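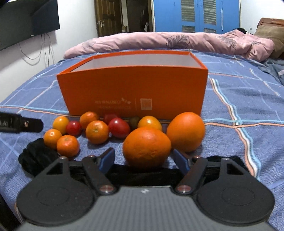

Refilling, Not Rebuying: notes for the Grostthorpe library talk

Opening (slow down, let people find a chair)

Hello everyone, and thank you so much for coming out on a November evening when I'm sure the couch was calling. My name is Surachet Ruangrit, and I make most of the cleaning products in my house, which sounds a lot more impressive than it is. Mostly I stir things in a jug! I've got 30 minutes and I do tend to wander, so please wave at me if I'm still on castile soap at twenty past.

Ask: who has a cabinet under the sink they'd rather not open? (Wait for hands. Put mine up too.)

How I got started

Tell the cabinet story. When we moved, I pulled everything out from under the sink and lined it up on the kitchen floor, and I had three glass cleaners and no idea what made any of them different. I didn't throw them out, and I want to say that clearly, because people feel they have to start with a big purge. We used them up, one at a time, and as each one ran out I learned to make the thing that replaced it. It took most of a year and I'm glad it did.

The all-purpose spray

Hold up the bottle. Equal parts white vinegar and water, and that really is the whole recipe. I make 800 ml at a time because that's what my old spray bottle holds. Lemon peel if you like the smell, left in the vinegar for a couple of weeks and then strained well, or it will clog your nozzle (ask me how I know).

Go slowly over this part: no vinegar on marble or other natural stone. Never mix it with bleach, ever, and don't put it in a bottle that used to hold bleach either. Label everything with what's in it and the month you made it. Say this twice.

The scrub

Baking soda, a squirt of plain dish soap, enough water to make a paste. Mix it fresh in a little bowl, since it dries into a brick if you store it. Lovely on sinks and the tub. Test a corner first on anything shiny. Pass the sample jar down the left side of the room and remember to get it back this time.

Where I shop

Prakelura, the refill shop behind the post office, for castile soap and washing soda by weight. Bring your own jars and have them weighed empty at the counter before you fill them. My big jar is 457 grams empty and I've written that on the lid in marker, so I can skip the line. The spray heads come from Wimex and I've had the same two for ages.

What I gave up on

Homemade laundry soap. I tried for months and our towels went gray and stiff, so we buy a fragrance-free powder now and I feel fine about it. Dishwasher tablets, same thing. Pause here, people usually want to tell their own disasters, and they're better than mine.

Questions

Likely ones: does the vinegar smell go away (yes, once it dries), is it safe for pets (keep them off until it's dry, and check with your vet about any essential oils, especially with cats).

Recipe sheets are on the table by the door. Jar back to me, please!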